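Filed under: Talks and write-ups

Speaker notes: teaching by hand, the Hundholm session

Right, hello everyone, can you hear me at the back? (Wait for nods. Sip of water.) I've got 30 minutes and I talk fast, so do wave if I lose you.

Start with the joystick story. When we began on Clerura we did everything by remote control, and I was dreadful at it! You push the stick, the arm thinks about it, and by then you've pushed again. Six goes at putting one packet in a tray and I wanted my lunch.

So now we mostly hold the gripper ourselves and just do the job – groceries into a tray, pouches, sachets, all the floppy shiny stuff that shops are full of.

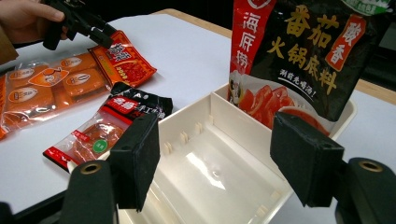

Slow down for this bit. The thing I got wrong for ages was being too tidy. I'd do each pick perfectly, the same way every time, and the robot learned my one perfect way and fell to bits when a packet had shifted. Wobble a little! Come in from the other side. If you miss, go back and fix it, and keep that take.

Remote control still earns its place when you're checking what the arm can reach (mention Roussel here, only if there's time). Then over to questions, and remember to repeat them for the recording.

Last updated: September 2021

Related
Drosis: notes from our first workshop
Joystick or hand? Two ways to show a task
Clerura progress, December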